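Sirix Lab, Evstead – Call for participants: hand-guided demonstration study, second round
Posted Oct 31, 2025

The Sirix manipulation group is recruiting adults to record demonstrations on a two-arm robot. Sessions take place at our Evstead site and continue through March. No experience with robots or programming is required.

Background

The first round compared two ways of collecting training data for two-arm handling tasks. In one, the operator drove both arms from a separate pair of hand controllers. In the other, the operator held the arm itself and moved it through the task. We collected 3107 demonstrations, of which 2000 passed screening and were used for training. Policies trained on hand-guided data dropped fewer objects during transfers between grippers. They were also slower, and they copied pauses that operators made while changing their grip on the arm.

The open question is how much of the second effect comes from the method and how much from the operators, who were all members of the lab. Round two repeats the hand-guided condition with people who have not done this work before.

What a session involves

You sit beside the arm, take hold of it near a joint, and move it. The motors compensate for the weight of the arm, so the force needed is small. The left and right arms record joint positions, gripper opening and wrist camera video on the same clock. The object set covers long thin items such as rods and small items that need a centered grip. 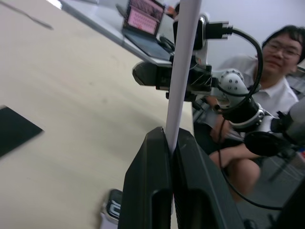 Szymon Jakubowski objected, on reading a draft of this call, that "the force needed is small" holds for slow motion only, and that anyone who tries to hurry the arm will feel the gearboxes push back. He asked for a line telling applicants that speed is not scored.

Speed is not scored. Each demonstration is rated on whether the object stays in the grip, whether the two grippers touch each other, and how far the wrist turns between the start and end of the motion. The ratings are used to sort data and are not reported by name.

A session lasts two hours, with a break after the first. The first 20 minutes are instruction and practice, and nothing recorded in that time enters the data set. You will then work through a fixed list of tasks in an order set by the software. Some tasks are repeated with the gripper pads changed – we are also measuring whether pad texture affects the width at which people choose to close the fingers. A lab member stays within reach of the stop button throughout.
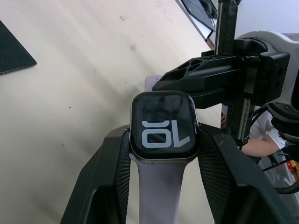
Smartwatch held at the sides of the case, second gripper close to its top edge.

Small objects account for most of the rejected recordings from round one. The usual fault was an off-center grip, which let the object rotate when the other gripper approached. Participants will therefore do more repetitions with these than with the rods.

Who can apply

– Age 18 or over.
– Able to sit and use both arms at chest height for an hour at a time.
– Normal or corrected vision.
– No implanted electronic medical device.
– Not a current or former member of the Sirix group or of our project partner, Stekosano.

Left-handed applicants are encouraged. Round one had too few to analyze separately.

We have 31 places. Each participant attends two sessions, at least a week apart. Payment is by bank transfer after the second session; anyone who stops early is paid for the time attended. The rate is given on the consent form, which is sent out before you confirm a date.

Data

Wrist cameras may record your hands, arms and face. Faces are blurred before any video leaves the lab. Joint and gripper data will be released with the paper under a participant number. You may withdraw your recordings up to the date of release, which will be sent to you in writing.

How to apply

Use the form on the Gethin participant portal and select "Hand-guided demonstration, round two". State your dominant hand and the times you are free. Questions on the method go to Elis Morris, and questions on scheduling and payment to Abla Yammine; both can be reached through the portal. Applications are handled in order of arrival, and the form closes when the places are filled.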